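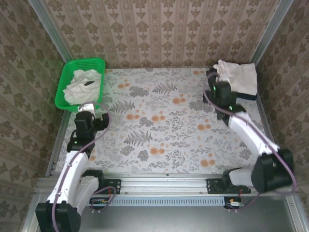 Opinion / Books and Audio

Give the narrator a bigger name on the cover

I listened to the whole Bevdale series last winter, 22 hours of it, mostly while I cooked or folded the washing. When I finished, I wanted to recommend it to my sister. I remembered the title and the author, Maribel Flores. I did not remember who had read it to me, and I felt ashamed.

The reader is Kaja Petrauskas. On the cover her name is in small gray letters under the subtitle, and on my phone I cannot read it at all. But for me she made half of the book. The old ferryman, Carhuamaca, has only a few lines in the first volume, and on paper he is a little dull. In her voice he is tired and proud, and I waited for him in every chapter.

Some friends say that a narrator should disappear, and the best reading is the one you do not notice. I understand this idea, but I do not agree. We do not say it about a pianist. Two people can play the same notes and one of them sends you to sleep.

I also tried the older recording of volume one, from a publisher called Grondska. The words are the same. I stopped after seven chapters. The man reads correctly - every comma is there - but all the women sound like they have a cold.

So my wish is small. Print the two names in the same size, and let us search by narrator without opening three menus. In my language we say "the reader" for both persons, the one who reads alone and the one who reads aloud for others. I think the second one works harder, and I will look for her name first when volume five comes out in December.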